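Week 6 – Keeping a shop's stock straight

Right, carrying on from where we stopped on Thursday. A few of you asked me afterwards why the stock figure on the books never matches what's on the shelf, and I gave a rubbish answer because I was packing up. Let me have another go.

Stock goes missing on paper far more often than it goes missing in real life. Somebody books in a delivery twice. Somebody sells a large and rings it up as a medium. When I worked at the Gumetti shop in Clarkstead we had 582 lines, and on my first full count 151 of them were wrong. I was sure we'd been robbed! We hadn't (well, a bit). Most of it was returns put back on the shelf without anyone telling the till.

So, the two ways of counting. A full count means you shut the doors and do the lot in one go. A rolling count means you do a small slice every day – say 30 lines – and work your way round the shop. I like rolling counts, but they do fall apart if you skip days, and you will skip days in the run-up to Christmas.

Have a look at the Polat case in your reading pack before the seminar. It's the homeware shop in Drostport that moved from one big yearly count to a rolling one in September. Brendan Keogh's notes at the back are worth the effort, even though his handwriting is dreadful. Pay attention to how he picks which lines to count first. He goes by value and then by how fast things sell, and I'd like you to tell me whether you agree with him.

One word we'll keep using is shrinkage, meaning the gap between what the books say you have and what you count. Work it out at cost price, please, and show your sums. I had several answers last year done at selling price and they came out looking terrifying.

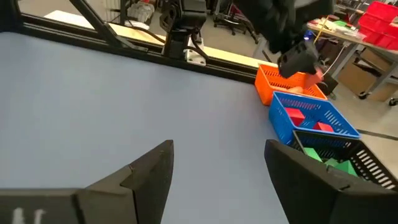 Back to the sums for a second – if your count comes out higher than the books, that's still an error and you still write it down. Don't net it off against a shortage somewhere else. Bring a calculator next time, and the Polat pages.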